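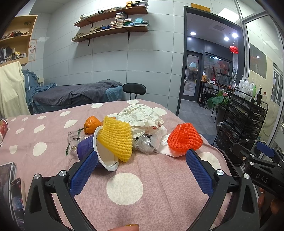 Galbraith Street Lunch Club: second progress report

To: Alina Jitaru, Small Grants, Lostard Trust
From: Nhyira Laryea, club coordinator
Date: Fri 29 August

1. Where we are

The club has run every Tuesday since the first report, apart from one week when the hall was closed for electrical work. We served 430 lunches in the period, against a target of 314. Most people who come are over seventy and live within a few streets of the hall. Two new people were sent to us by the surgery and the rest heard by word of mouth. The leaflets we paid for in the spring brought in very few, and we won't be printing more.

The price is still £3 for two courses and a hot drink. We talked about putting it up and decided to leave it until the end of the grant.

2. Food and kitchen

Oluwatosin Olaniyan has taken over as cook from Dineo Pretorius, who now does one week a month. The menu has changed a bit as a result. There is more rice and less pastry, and soup is on every week, including in hot weather, as people asked for it back when we dropped it in June. Fruit is put out at the end of the meal. Oranges and bananas go, apples mostly come back, and several people told us they can't manage apples with their teeth. We now buy fewer.

The second-hand oven bought with your money was fitted in May. It heats unevenly on the left side and the engineer has been out twice. He has replaced the fan and will not charge for a third visit if it is needed. We have been cooking trays in two batches, so lunch has gone out at quarter to one instead of half past twelve.

The food hygiene inspection took place in July. We were asked to keep a written fridge log and to replace the chopping boards, and both have been done.

3. Transport

This is the part of the plan that has not gone well. We had expected to use the Vasham minibus for the people who can't walk to the hall. Vasham cut its daytime hours in the spring and can only give us the return trip. For the outward trip we use taxis from Okine, at a fixed fare, shared between two or three people. It works, but it costs more than we put in the budget and it takes me most of Monday afternoon to arrange.

Alasdair Tosh has offered to drive his own car on alternate weeks. We are waiting to hear from the insurers before we say yes.

4. Activities after lunch

Chair exercises have been popular and about half the room stays for them. The quiz is well liked. The advice session on heating bills was badly attended, probably our fault for holding it in June, and we would like to run it again before the cold weather. The sewing table never got going and has stopped.

A few people have asked for something on using a mobile phone. The library will lend us a tutor for two sessions at no charge.

5. Money

Spending is on track apart from transport, which is £600 over. Food is under budget, mainly thanks to a weekly delivery of surplus vegetables, and the underspend covers most of the gap. We would like your agreement to move the food underspend across to transport. We are not asking for any extra money.

Hall hire goes up by £10 a session from the autumn. The hall told us in writing last month and a copy of the letter is attached.

6. Next period

Get a decision from the insurers on volunteer driving.
Repeat the heating bills session.
Have the oven looked at again if the left side is no better.
Hold the Christmas lunch in December. We expect to need a second sitting and will have to ask people to book.
Collect feedback forms from everyone who attends. We only got a handful back last time, as the print was too small, and Dineo is retyping them.

The accounts to the end of July are attached as a separate sheet. I am away for the first week of next month, so please send any questions on the transport request to Alasdair during that time.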